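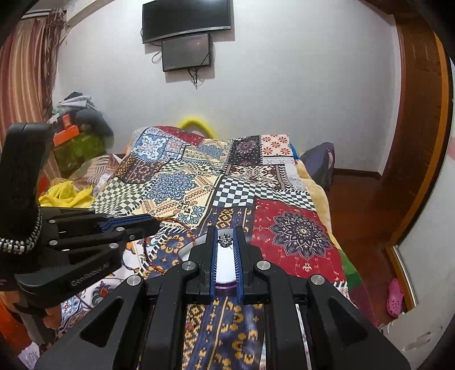
Page 5 of 30

Thread: Small things, big bed (sorting jewellery and assorted bits)

patchworkpenance wrote:
Carrying on from the last page. The quilt is still the sorting table and I am still losing to it. I tip things out on the bed so that I'll have to finish before I can go to sleep, a system that has so far produced several late nights and one night on the sofa.

Current state of play: little white thing with the silver ornament on top, flat white disc, length of twisted brown cord. The cord is probably a necklace that has lost its reason for living. Do I keep cord?

mothballmargin wrote:
No. Next.

teaandtwine wrote:
Yes! Cord is always useful. I restrung a pendant with some only last week and felt unbearably smug until Sunday.

mothballmargin wrote:
And how many yards of it are in your drawer, waiting for the other pendants?

teaandtwine wrote:
I don't see how that's relevant.

gristle_and_bloom wrote:
Can we talk about the quilt? You've got checkerboard, mandalas, zigzags and starburst flowers all on one bed. I would put an earring down on that and never see it again. Get a plain tray. I use the lid off a Provent storage box and it has saved my marriage, or at any rate my studs.

patchworkpenance wrote:
The quilt stays. It hides tea. I do take the point about the earrings, having knelt on one.

Moved on to bracelets this afternoon.

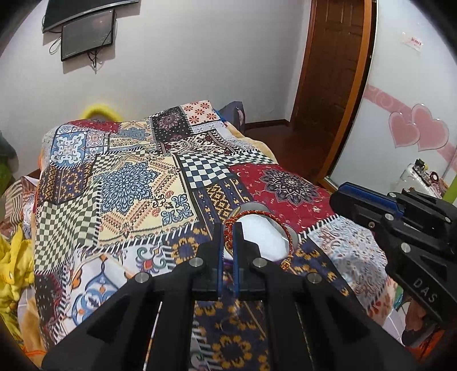 Re: Bracelets, and where to put them

patchworkpenance wrote:
The red beaded one is a keeper, so please don't start. It's the twisted sort, and if it goes in a box with anything else it comes out wearing the lot. For now it's draped over a roll of tape. I'm quite taken with this as a storage solution.

mothballmargin wrote:
A roll of tape is stationery. You've now got two categories touching. This is how it begins.

teaandtwine wrote:
I think it's rather elegant. Shops charge good money for a bracelet stand and you can't wrap a parcel with one.

gristle_and_bloom wrote:
Until you need to wrap a parcel. Then the bracelet goes "just here for a minute" and we're all back on page 1.

Small lidded pots, one bracelet each. I had a set from Ginine that stacked nicely, though the lids are a fight if you've got hand cream on.

mothballmargin wrote:
One pot per bracelet is madness. Hooks inside the wardrobe door. You can see everything and nothing tangles.

gristle_and_bloom wrote:
Everything tangles. I had hooks. Every time I shut the door it sounded like a ghost with a budget.

patchworkpenance wrote:
I'll try one pot, for the red one, and report back. The cord is going in the drawer with the other cord. Goodnight, assuming I can find the pillow.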